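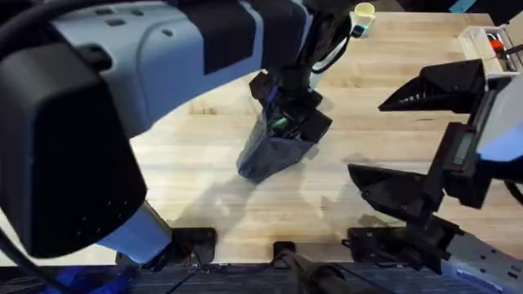 What is the difference between a monument and a memorial in the way this course uses the words?

A monument is any structure put up to be seen in public and to last. A memorial is anything set aside to keep a person, group or event in memory, and it may be a structure, a tree, a road name or a scholarship fund. Many objects are both. In written work, use the narrower term that fits.

Courses > Public History > Unit 6 > Reading a Dedication Record

Last updated: 2018-07-07

Unit 6. Reading a dedication record

1. Three dates

Most public markers have at least three dates attached to them: the date of the event remembered, the date the marker was proposed, and the date it was dedicated. Students often cite the first as though it were the third. The gap matters. A stone that names a flood but was set 35 years later is evidence first of all for the later period — who had money, who held the land, who sat on the town council.

Where the stone carries no dedication date, check the council minutes, the newspaper for the same month, and the invoice from the stonecutter if it survives.

2. The Hollen marker

The Hollen marker stands at the north end of the old ferry road in Unosberg. It is a single block of gray granite with a bronze plate. The inscription names the ferry company and the men lost in the January crossing. It does not name the sponsor.

The sponsor is known from the town ledger, which records a payment of 553 dollars from the Wivia Benevolent Society toward "stone, plate and setting." The ledger entry is undated, but it falls between two dated entries from the same spring. Bouchard takes this as the season of dedication. The plate may have been added afterward, and the two screw patterns on the block support that reading.

3. Sponsor, site, wording

Treat these as separate questions. The sponsor pays. The site is granted, usually by a public body. The wording may be drafted by either one or by a third party. At Unosberg the society asked for the square and was given the ferry road. The draft wording in the Isah papers is longer than the final text and includes a line blaming the company, which was struck before casting. The papers do not say who struck it.

4. Removal and relocation

A moved marker keeps its text but loses its setting. Record both locations. If the base was left behind, note its condition and whether it still carries any lettering.

For the next meeting

Read Bouchard, chapter 6, and the ledger extract. Choose one marker within the county and write one page on its sponsor. Photographs may be attached but do not count toward the page. Cite minutes by volume and leaf — page numbers in the bound copies were added later and are not reliable.

Course contact: Rhonda Bouchard, Public History | Back to top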